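Table Settings: The Ocampo Tableware Collection

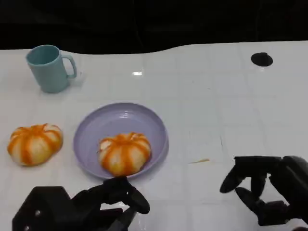
Photographs and text: Crisóforo Magaña
Published June 18, 2018

The Ocampo Collection is a study group of 36 pieces of everyday tableware held at the Barnus Center for Domestic Design. This gallery accompanies the current display in the Pistulau Room, where cups, plates and bowls are presented with simple foods on plain surfaces. The opening view brings together a pale teal mug, a shallow lavender plate and two peeled mandarin oranges on a glossy white tabletop marked with thin gray lines.

The mug has a matte finish and a rounded loop handle. The plate is circular, with a raised rim and a smooth inner basin. One mandarin rests in the plate and the other directly on the table, the orange of the segments showing between bands of pale pith.

The display remains open through December. Catalog sheets for individual pieces – including dimensions and dates of acquisition – may be consulted in the Rornora Reading Room by appointment. Requests for reproduction should be addressed to the Collections Office and should cite gallery number 556.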